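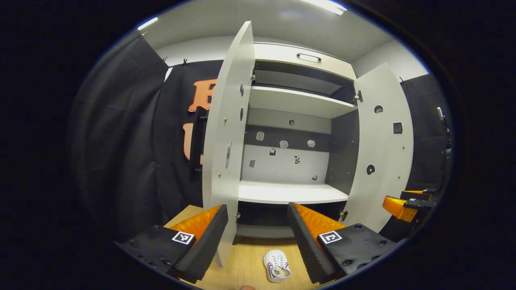

A white cabinet with its doors open and a small white sneaker in front.

CARNEDINE OPENS UP ITS CUPBOARDS FOR THE BIG SHOE SORT

For immediate release, September

I have a confession to make, and I may as well make it to the press. Until last spring my family kept its shoes in a heap at the bottom of the stairs. Wellies, school shoes, one roller skate, the lot. I run a storage shop and I was climbing over trainers to get out of my own front door!

So this month Carnedine is starting the Big Shoe Sort, and I'd love your readers to join in. The idea is very simple. Pick one cupboard, open the doors, take everything out and only put back the shoes that somebody in the house still wears. Outgrown pairs in decent nick can come to us at the Valcárcel Road shop and we'll pass them on to families through the Plidum clothing bank, who are always short of children's sizes (and always, always short of small trainers).

We asked our customers over the summer how they keep their shoes and 323 of them wrote back, some at great length. Thank you to the lady who sent a floor plan. The commonest grumble by a mile was the odd shoe — you find the left one in the hall and the right one turns up behind the sofa after the bell's gone. I read every single reply with a pot of tea and recognised myself in most of them.

My own advice, for what it's worth, is to start with a plain cabinet with a couple of shelves and a drawer over the top. Small shoes go on the bottom shelf, where small people can reach them. Grown-up shoes go higher up. Laces, polish, spare insoles and that little brush you can never find all go in the drawer. We did ours on a wet afternoon and my youngest, who is 6, was put in charge of matching pairs. She was ruthless.

We're hoping to collect 2000 pairs before the end of the month. That sounds like a lot until you look under your own stairs. Please tie or band them together before you drop them off, and give the soles a wipe if you can. The shop on Ramow Parade is taking them too, up to half past five, and there's a bay round the back if you've got a bootful.

Anyone who'd like to come and have a nose round, take pictures or talk to me about shoes is very welcome. Ring either shop and ask for me, I'm usually on the floor somewhere with a screwdriver.

Daniyal Bajwa
Owner, Carnedine

ENDS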